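Category: Care & Maintenance > Butcher-Block Tops

Butcher-Block Worktops: Frequently Asked Questions

Which finish is on the top when it ships?
All Koech tops leave the shop with two coats of Skivuva oil, a penetrating finish. It forms no film, so it can be renewed locally without stripping the whole surface.

How often should I re-oil?
Twice a year for a worktop in daily use. A bench used for hobby or assembly work can go a full year. Drip water on the surface: if it soaks in within a minute, apply oil.

What grit should I use before oiling?
Use 180 for general wear and 240 for the final pass. Sand along the planks. Coarser paper leaves scratches that show once the oil goes on.

How do I remove a ring left by a cup?
Pale rings are usually moisture in the finish. Leave them for a day, then rub with oil on a white pad. Dark rings have reached the wood and need sanding. Feather the sanded area out well past the mark.

Can I clamp equipment to the front edge?
Yes. Place a hardwood or cork pad under each jaw and tighten by hand only. Check the clamps after the first week, as the wood compresses slightly.

What load will the top carry?
On the Foren frame, the limit is 567 lb, evenly distributed. For a concentrated load, fit the center rail (part 159).

Does the top move with the seasons?
Yes, across the planks. Movement along their length is negligible. The frame brackets are slotted for this reason; do not replace the slotted washers with plain ones. Tops bought in July may show a small gap at the rear by winter.

Can small marks be left alone?
Yes. Shallow dents and scratches do not affect the top's strength. Open cracks should be filled before the next oiling.

Who do I contact about a damaged top?
Write to Despina Balaskas at the Billotov workshop with the order number. Replacement oil is handled by Tâm Hồ and ships every Tuesday.

Related items
Skivuva oil, refill can
Foren frame, center rail kit
Cork clamp pads
End-grain sealing guide
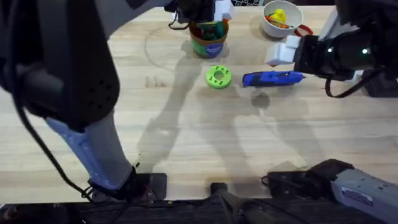
Refill cans are sealed for shipping. Once opened, keep the lid tight and store the can upright, away from heat. Lay used rags flat outdoors to dry before disposal. Oil-soaked rags left in a pile can ignite.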